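The brick walls of Rastura

The town of Rastura had a brickworks already in 1774, and people there still talk about clay the way others talk about the weather. I went to meet the owner of Janevski, a small family firm which repairs old brick walls inside houses. She received me in her office above the yard and made coffee before I could ask anything.

"Most clients call me too late," she said. "They have put plaster on the wall, then paint, then they see spots and they paint again." Her first advice is always to wait one winter and look where the damp comes from.

She learned the work from her father, who did not let her touch the mortar for 3 years. "I carried and I cleaned. I was angry about it. Now I do the same with my apprentices, but only for some months." 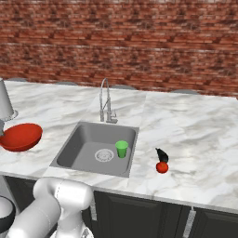

Red brick behind a marble countertop, in a computer rendering.

We spoke a long time about mortar. The owner prefers lime, and she becomes strict when I mention cement. "The brick is soft, the cement is hard. When the wall moves a little, the brick is the one that breaks." For the last big job, an old storehouse in Zolport, her team replaced 344 bricks by hand. The new ones came from a demolished stable, and she chose them herself in March, in the rain.

I asked if kitchens are difficult. "Grease is difficult," she said. "People want the bare brick, and then they fry fish." She recommends a thin, breathable finish near the stove, and soap and a soft brush for the rest. She refuses to use shiny varnish — two clients have left her for this reason, and one came back.

The firm has work for over 20 weeks ahead, but she does not want to grow. A larger builder, Pitex, offered to buy the name. She read the letter twice and put it in a drawer. "I have still to answer them," she told me, and went down to the yard, where a truck was waiting with sand.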